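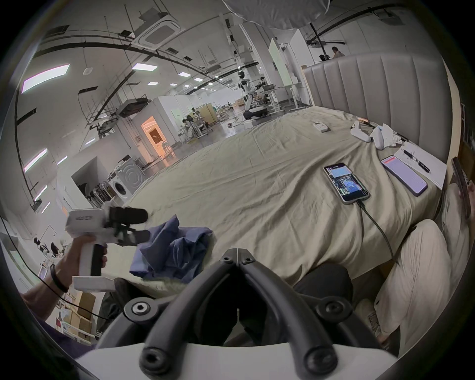 Zbigniew Kwiatkowski says I should leave the planner alone until the clocks agree, and that half of what I call a planning bug is two streams that don't know what time it is. He said it on the stairs with his coat already on, and I argued with him all the way to the door, and then I went back up and checked, and he was right. So that was my 21st February! A whole day of timestamps, and I loved nearly every minute of it.

I want to get this down while it's fresh. For a good while now the folding policy has been doing a funny thing in replay. One gripper takes hold of the cloth, the other comes in for its part, and the second one closes early, a hair above the fabric, and then drags air. It doesn't do it every time. It does it when the motion is quick. When the demonstration is slow and careful the replay looks lovely, so I'd talked myself into believing that the planner was smoothing the fast approaches too hard and cutting off the bottom of the dip. I had even written most of a new smoother. It's a nice smoother, too. I'm keeping it in a branch.

What I did this morning was the dull thing. I pulled the left and right tracks out of the same session and plotted the height of each gripper against its own jaw width, with no planner in between, nothing fitted, nothing filtered. If the data is good, the jaw should start closing when the gripper is at the bottom. On the right side it does. On the left side the jaw starts closing while the tool is still on its way down. I sat there and looked at it for ages. The person holding the tool certainly didn't do that, you'd never pick anything up! The jaw stream on the left is simply stamped early compared with the pose stream.

27 milliseconds. I shifted the left jaw signal by that much and the whole thing clicked into place like a drawer closing. Slow sessions barely changed, and the fast ones went from a smeary mess to these neat little hooks, down, close, up, every one of them. I said something out loud and had to pretend I was on a call.

Then of course I wanted to know where the 27 came from. The pose stream gets its stamp when the camera exposes, and the jaw stream gets its stamp when the packet is unpacked, except on the left, where somebody (me, last spring, I found the commit) had "corrected" for transport delay by subtracting a constant. The right-hand driver never got the same correction. I'd put it in one file to try it, been pleased with it, and gone to lunch. There's even a comment above it saying TODO check this. Well, it's checked.

Better than taking the constant out, I think, is not to have constants like that at all. So after lunch I wrote a small estimator. It takes the jaw width and the vertical speed, and slides one over the other, and looks for the shift where the closings line up best with the moments of stillness. It's hardly any code. It runs when a session gets imported and writes the offset into the header, and if the best shift isn't clearly better than its neighbors it writes nothing and puts up a yellow flag for a human to look at. I was very strict with myself about that second part. My first version always gave an answer, and on a session where the jaws hardly moved it gave a confident, completely crazy one.
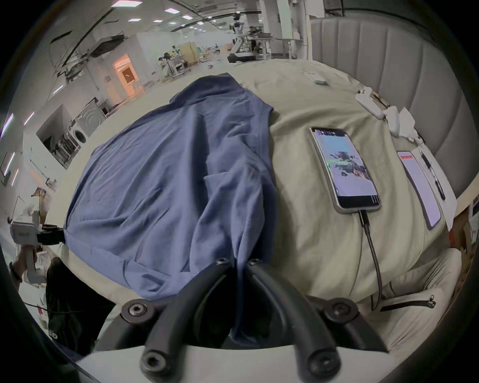

Both grippers on the blue cloth, one of them with a corner in its jaw.

Cloth is so good for this kind of work! With a rigid block you can be wrong by quite a lot and the block forgives you. It's either in the jaw or it isn't, and the height hardly matters. A wrinkled thing on a soft bed has no proper height to begin with. The surface goes down when you touch it, and the fold you were aiming for has moved by the time you get there, so every bit of slop in the timing shows up as a missed grasp. I used to grumble about how fussy it was. Now I think it's the best test bench we have.

The mattress gave me another idea in the afternoon, which I want to write down before I lose it. The planner has a contact plane, one flat plane at one fixed height, a leftover from when everything happened on a table. On a bed that plane is a fiction. I've been getting away with it by setting it low and letting the grippers sink in until something stops them. But the demonstrations already know where the surface is! Each time a jaw closes at the bottom of a dip, that's a measurement. Take all the closings in a session and fit a gentle sheet through them, stiff enough not to chase one bad point, and you have a surface that sags where the bed sags. Nothing to calibrate, no extra sensor. And it only works if the closings are in the right place in time, so it's sitting right on top of this morning's fix. I do like it when things stack up like that.

I tried it quickly and roughly, with no edge handling, and the sheet came out believable in the middle and went off like a ski jump at the sides where there were no grasps. I'll pin the edges tomorrow. Or let it go flat beyond the last point, that may be all it needs.

Reprocessed everything in the Donnelly set with the new offsets while I was fiddling with that. 4000 episodes, and it went through on the one machine before I'd finished my tea and a long, happy read of the logs. The old importer would have had me waiting into the evening. Most of that speed is the change Zbigniew made to Fasance, so the tracks get memory-mapped and the importer only touches the columns it wants. I'd been skeptical about that change when he proposed it -- I thought it was a lot of fuss for a job we run now and then. But when a job is quick you run it for every silly idea you have, and today I had plenty.

Seven episodes got the yellow flag. I opened every one in Henico. A few of them were fair, long stretches of smoothing with the jaws held still, nothing to line up. The others had one jaw signal that was flat from start to finish, which means the encoder wasn't reporting at all and we've been training on them anyway. So the estimator has found a problem it wasn't written to look for. I've taken those out of the training list and added a plain check for flat signals, and I feel a bit silly that there wasn't one before.

Things about Henico while I had it open, so I remember to do them:

The scrubber should snap to jaw closings. I kept dragging back and forth to find them by eye, and the header knows exactly where they are.

Left and right need to keep their colors when you swap the panels. I spent a good few minutes admiring the wrong hand.

Show the offset somewhere. Anywhere. It's silly that the most important number of the day is only visible if you open the header in a text editor.

The zoom is perfect now and I mustn't touch it.

Then the retrain. I only did the short one, with the small network and the trimmed set, as I didn't want to tie up the big machine for something I'd put together in a day. I compared the new policy with the old one in open loop on held-out sessions, meaning it sees what the gripper camera saw and I look at what it would have done next. The predicted close on the left has moved down to where it belongs. The old policy's predictions spread out in a fat cloud before the grasp, as if it couldn't decide, and I'd always put that down to cloth being cloth. The new cloud is so much tighter! It had been indecisive with good reason, the poor thing, it was being shown two stories and asked to believe both.

I know open loop isn't the real thing. It's easy to look good when somebody else has already done the moving, and the errors don't get a chance to pile up. The real arms get it when Skernura has its new release on, and the controller there still wants its targets in the old format, so there's a converter to write first. I started on it and found that it rounds the timestamps to the nearest 2 milliseconds, which made me laugh after the day I'd had. I'll leave it for now and write it in the notes. It's a small error and it's the same on both sides, and the same on both sides is what I care about at the moment.

I did write to Zbigniew to tell him about the clocks. I put the before and after plots side by side, and underneath I wrote that the smoother was still a nice smoother. He answered with the commit link from last spring and nothing else. Fair enough!

One question I haven't settled. The estimator gives one offset for a whole session, and I'm assuming the two clocks run at the same rate and just start in different places. For short sessions that's safe. For the long ones I'm less sure, and when I split a long one in half and ran each half on its own, the answers came out very slightly different. It could be noise. It could be drift. If it's drift then I want a slope as well as an offset, and the same sliding trick should give it to me if I do it in windows and draw a line through the results. I got as far as writing the windowing loop and then noticed that the lights over my end had gone off and I'd been typing by the glow of the screen.

Tomorrow: windows, then the edges of the sheet, then the converter. And delete that constant. I've commented it out but I haven't deleted it.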